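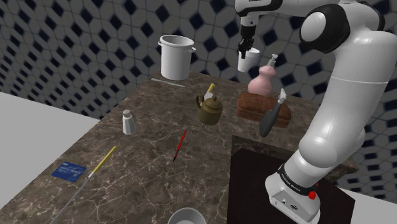 PIRBRIDGE, Sunday, January 29, 2023 – The Pirbridge Institute for Applied Automation has completed the recommissioning of Pelo, the simulated kitchen cell its staff use to test arm programs before they are released to the laboratory floor. The cell was returned to general use on Friday following nine working days of maintenance.

Pelo models a single Franka Emika arm mounted at the end of a marble kitchen counter. The maintenance period was scheduled after users reported that the gripper stopped short of its target when reaching toward the rear of the counter, near the tiled wall. The fault did not appear in tasks carried out close to the base, and for that reason it went unrecorded for much of the fall.

Lotte Dijkstra, who heads the simulation group, attributed the fault to a base position that had been entered by hand in July and never checked against the drawings of the physical cell. The model of the arm stood 5 mm from its correct location. The group has now entered the measured position, locked the value against casual editing, and added a comparison with the drawings to the monthly inspection.

"The arm itself was modeled correctly. We had placed it incorrectly, and every program written since then carried a small correction that somebody had added to make up for it," Dijkstra said. "Those corrections now have to come out."

Bram Van Rooij, the technician responsible for the cell, used the same period to review the contact settings of the objects kept on the counter. Thin items such as the pen and the card had been given a collision margin suited to larger pieces, including the stock pot and the teapot. The margins have been reduced, and the weight assigned to the white cup has been revised to match the one kept in the laboratory.

The acceptance run consisted of 445 trials, in which the arm was required to lift the cup, carry it over the back of the counter, and set it down. Van Rooij reported that three trials ended in a dropped cup. All were traced to a single grip-force value in the test script – the cell settings were not at fault – and the script was corrected before the cell was released.

The work was carried out with support from Plendanitz, which maintains the institute's simulation servers. Its engineers restored the nightly backup of the cell configuration, which had been writing to a full disk.

Users with programs written between July and the present are asked to remove any manual offset before submitting new jobs. Programs that still contain an offset will be returned by the scheduler with a notice. The previous version of the cell remains available on a read-only basis through the end of next month for groups that need to reproduce earlier results.

Questions about access should be directed to the simulation office in the Van Leeuwen Building. The next inspection of the cell will be conducted by Van Rooij.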